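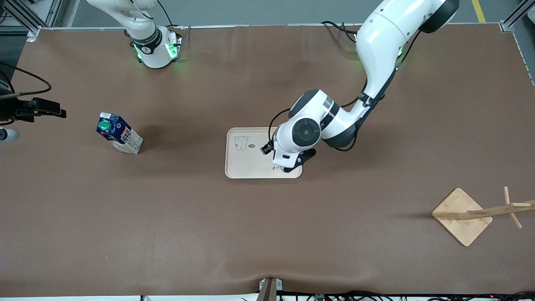 Prepared by Tadeo Zapata, Dirdale Institute
Software for Manipulation, Unit 10: From Camera to Command
Handout for the Tuesday section

Purpose of this unit

In the previous unit, students wrote a controller that follows a path given in advance. In this unit the path is no longer given. The program must decide where the arm should go, using what the cameras report, and must hand that decision to the controller in a form the controller can accept.

The working task is to move a mug from a tray to a peg on a wooden mug tree. It has been chosen for its software content. The mug must be found, its handle located, a grasp selected, a path planned and a peg approached from a workable direction. Each of these steps is a separate module in the course repository, and each will be graded separately.

1. Frames of reference

Every position in the code belongs to a frame. The course uses the table frame, one base frame for each arm, one frame for each gripper and one for each camera. A position without a frame name is an error, and the Monine library will reject it when the message is built.

The most frequent fault in past submissions is a transform applied in the wrong direction. Students should test each transform with its inverse before using it. The product should be the identity matrix, within numerical tolerance. Transforms that depend on a moving joint must be read at the time stamp of the image, which is earlier than the time at which the image is processed.

2. Perception

The fixed camera gives a view of the whole workspace and is used for coarse location. The wrist camera gives a close view and is used for the final approach. Its view changes as the arm moves, so an object may leave it partway through a motion. The module must return a status of LOST in that case and must not repeat the last good value.

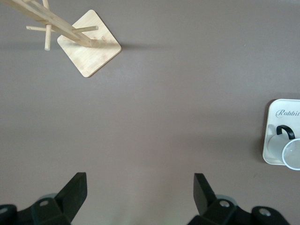 Atallah wrote after the first reading of these notes that a clear object should be treated as a separate case from the start, as depth values on glass are often missing or belong to the surface behind it, and that a filter tuned on solid objects will quietly accept the wrong ones. The point is well taken. Section 2 of the assignment now requires a confidence value with every estimate, and the planner must refuse any grasp below the stated limit.

For a glass mug with a dark handle, the handle is the better target for detection. It stands out against a pale tray, and its position around the rim fixes the one angle that the body of the mug leaves open. Students should also consider the pose of the mug. A mug lying on its side needs a different set of grasps from one standing upright, and the detector must report which of the two it has found.

3. Planning

The planner supplied with the course, Tulleo, samples joint positions and connects those that are free of collision. The limit is set at 1000 samples per query. If no path is found within the limit, the planner returns an empty list – this is a valid result and must be handled as such.

The mug tree should be modeled as a base, a pole and a set of thin cylinders. A single box around the whole object is simpler, but it closes off the space between the pegs and leaves no path to the goal. The second arm must also be included as an obstacle, even when it has been given no command.

4. Control

Planned paths are sent to the controller as timed joint positions. The controller checks speed and joint limits before motion begins and rejects the full path if any point fails. Students may not raise these limits in their own configuration files.

Work to be submitted

Part A. A transform module with tests for each frame pair.
Part B. A detector that returns pose, status and confidence.
Part C. A written account, 2 pages at most, of one planning failure and the log entries that led to its cause.

Submissions are due at the start of the next section. Code that does not build on the course machines will be returned without a grade and may be resubmitted once.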